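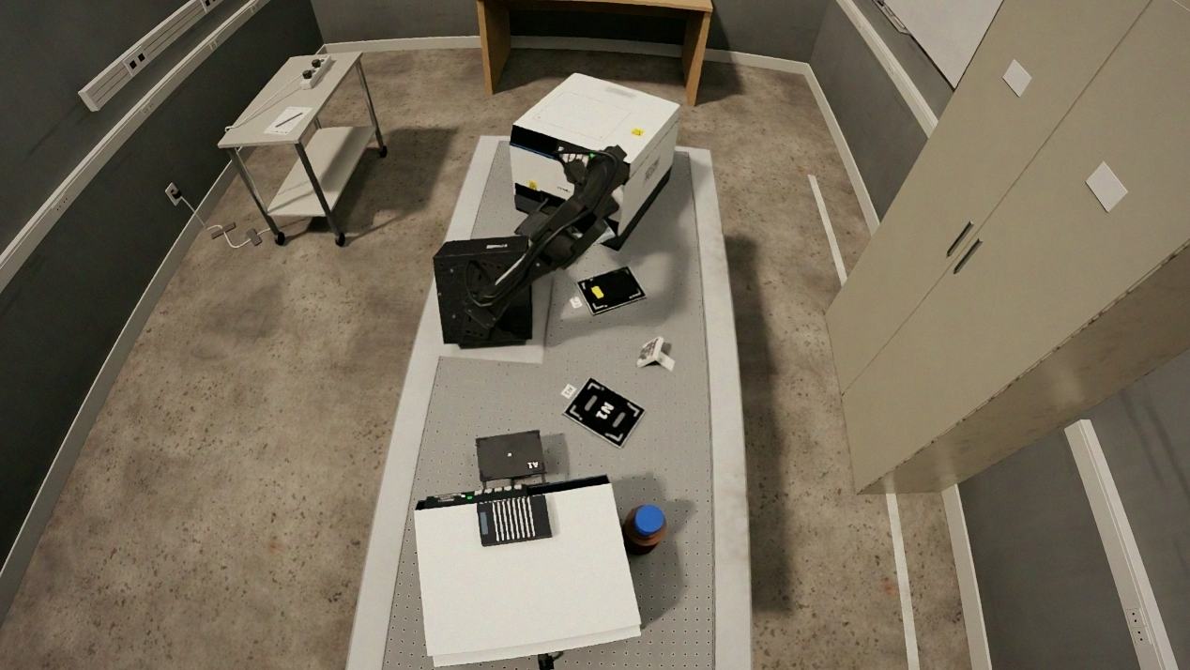
Figure 2. The Howlader bench as modelled in the simulator, at the start of a door-contact trial.

4.2 Transfer of contact poses from simulation

Contact with an instrument door is the step at which our earlier controller failed most often, so we tested it separately before running full plate-handling routines. All trials in this section were first carried out in a rendered copy of the bench at Orthorpe, built by Endang Menon from survey measurements taken in December. The copy keeps the things the arm has to plan around, such as the black plates lying on the open breadboard and the bottle with the blue cap beside the large white board (Figure 2). It also keeps furniture that the arm never reaches, including the steel cart and the storage cabinet, as these change the background seen by the pose estimator. The trial begins with the gripper resting against the front of the white instrument – we call this the contact pose.

We generated 1,308 contact poses by varying the approach angle and the position of the instrument along the table. Poses in which the upper links came too close to the enclosure were removed by the Reltum planner before scoring. From the rest we drew 200 at random for the comparison. Each was run once with the marker tiles used for localisation and once with the tiles hidden from the estimator, leaving all other settings the same.

Hiding the tiles made the estimated door position less stable, mainly at shallow approach angles. The error was largest along the length of the table and small in height. Shanthi Liyanage repeated 60 of the poses on the real arm and found the same pattern, though the spread was wider – we put this down to cable drag, which the simulator does not model. The Grornport force limits were left unchanged throughout. Results for opening the door fully are given in Section 4.3.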